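Workshop tips: running the drinks-tray task with a student robot club

The tray task is the one we set in November, once the new members at Skitthorpe can home the arm and save a position without help. The arm has to learn to tidy and restock a hot drinks tray from hand demonstrations. It looks easy and takes most of a term. These notes are for whoever is setting it up next, and for the other clubs in the Studora league who have asked for them.

Setting up

Fix the tray before anything else. Two strips of non-slip drawer liner underneath will do it. Tape leaves a residue and the tray still creeps.

Lay the packets in columns, each one overlapping the next like roof tiles, with the loose end facing the arm. Packets laid flat and edge to edge can't be picked up by fingers or by a gripper.

Use at least two sorts of wrapper. Paper sugar packets are forgiving. Glossy coffee sachets slide over each other and throw reflections at the camera, so leave them for the second session.

Keep one spare of everything in a sandwich bag. Sachets split after a lot of handling and coffee powder gets into the gripper joints. A dry paintbrush clears it -- never a damp cloth.

Cups go at the back, empty. Stirrers go to one side in a bundle, all pointing the same way.

Recording by hand

Wear the marker band snug on the wrist, over bare skin. Over a sleeve it twists, and you won't notice until you play the session back.

Keep the printed squares clean and flat. If a corner lifts, reprint it. Matt paper is better than glossy, and don't laminate.

Move at half your normal speed and pause for a moment at each pick. New members always rush the putting down, so watch for that.

One packet per take. We record 19 takes for each sort of packet and throw out the bad ones the same evening, while everyone still remembers which they were. Last term's set came to 1,147 takes and we kept too many poor ones.

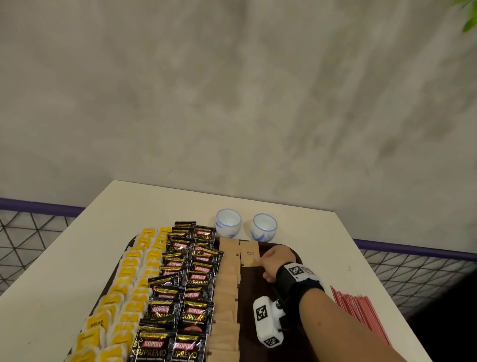
Hand on a brown sugar packet, with the coffee sachets alongside.

Put loose packets back in the column before the next take, unless loose packets are what you are recording.

Change over every 14 takes. Tired arms drift lower and the data drifts with them.

Running it on the arm

We use the Vikent arm with the soft finger pads. Wipe the pads with a dry cloth at the start and again at half time. Set the grip to the lowest force that lifts a sugar packet, then go up one step for coffee.

If it picks up two packets at once, the overlap is too tight. Open it out by a finger's width before you start changing code.

The Shiferaw cup judges allow 8 minutes for a full tray, including the reset. Practise the reset as well. Ours was slower than the run itself.

Packing away

Count the bands back in and put them on charge if yours have batteries. Sort the packets by type into tubs with lids. We meet on a Friday, and anything left out over the weekend gets made into drinks.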